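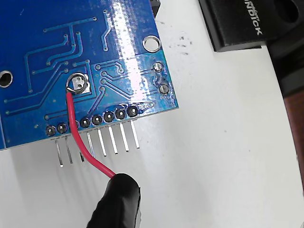 PRESSEMITTEILUNG

Mit dem Rad von Brollevstead nach Mellcombe: 2.303 Kilometer, zwei Räder und ein Vortragsabend

Demirtaş Radreisen, 19. September 2019

Liebe Redaktionen, liebe Radlerinnen und Radler,

normalerweise schreibt bei uns Necati Uçar die Pressemitteilungen, aber diesmal bin ich dran, denn ich war ja schließlich auch dabei! Ich heiße Taner Kurtuluş und bin in diesem Sommer zusammen mit Khairul Gunawan von Brollevstead nach Mellcombe gefahren. Mit Zelt, Kocher, viel zu viel Gepäck und ohne Begleitfahrzeug. Am Ende standen 2.303 Kilometer auf dem Tacho, und ich würde morgen wieder losfahren (Khairul sagt, er nimmt sich noch ein paar Wochen Bedenkzeit).

Die Strecke nehmen wir ab dem kommenden März als geführte Tour ins Programm. Bevor wir Gäste auf so einen Weg schicken, wollen wir ihn selbst gefahren sein, und zwar komplett. Also auch die langweiligen Stücke an der Landstraße und die Schotterpiste hinter dem alten Steinbruch, auf der ich mein Rad fast einen ganzen Vormittag geschoben habe.

Der höchste Punkt der Reise ist der Pass bei Drarard. 821 Meter klingen erst einmal harmlos, das gebe ich gern zu. Aber die Straße fängt praktisch am Wasser an, und Kehren hat man sich dort weitgehend gespart. Wir sind bei Nieselregen hoch, haben oben im Windschatten einer Mauer eine Dose kalte Bohnen geteilt und sind dann mit klammen Fingern ins Tal gerollt. Unten gab es eine Bäckerei. Ich habe selten so schnell drei Rosinenschnecken gegessen. 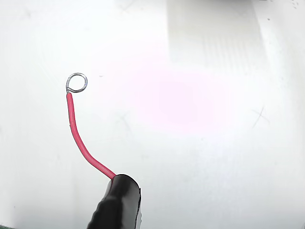

Rotes Kabel mit blankem, zur Öse gebogenem Ende

Geschlafen haben wir meistens im Zelt, bei Gewitter auch mal in einer Scheune, und in Drarard zwei Nächte lang im Gästezimmer von Senan Nic Aodha. Senan kennt dort jeden Feldweg und hat uns eine Variante am Fluss entlang gezeigt, die auf keiner unserer Karten stand – die fahren wir mit den Gruppen jetzt natürlich auch. Sie ist etwas länger als die Straße, dafür hört man stundenlang kein Auto, und an der alten Furt kann man baden, wenn man kaltes Wasser mag.

Die Tour gibt es in zwei Versionen: einmal die ganze Strecke, einmal nur die zweite Hälfte ab Drarard. Wer die ganze Strecke mitfährt, sollte schon öfter mehrere Tage hintereinander im Sattel gesessen haben. Rennradbeine braucht man keine, aber breite Reifen, bitte! Mit meinen schmalen habe ich mich auf dem Schotter ordentlich hingelegt, der Ellbogen ist inzwischen wieder heil. Das Gepäck bleibt übrigens am Rad, so wie bei uns auch. Gekocht wird gemeinsam.

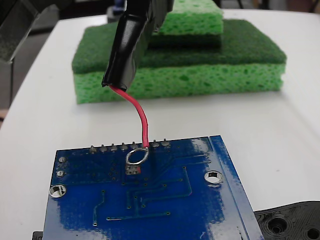 Vortragsabend in Mellcombe

Bevor es wieder losgeht, erzählen Khairul und ich im Gemeindesaal von Mellcombe von unserer Reise. Der Eintritt ist frei. Es gibt Tee, eine große Karte zum Drüberbeugen und Geschichten, die ich hier lieber nicht aufschreibe, darunter die mit der Ziege. Abhishek Prajapati, der die Gruppen ab März mit mir führt, ist auch da und beantwortet Fragen zu Ausrüstung, Kondition und Anreise. Den genauen Termin schickt Necati Ihnen gern zu.

Über uns

Demirtaş Radreisen organisiert geführte Touren in kleinen Gruppen, für Leute, die gern draußen schlafen und es unterwegs nicht eilig haben.

Pressekontakt

Necati Uçar, Demirtaş Radreisen, Mellcombe. Für Interviews stehen Khairul und ich gern zur Verfügung, am liebsten bei einer gemeinsamen Proberunde auf dem Rad.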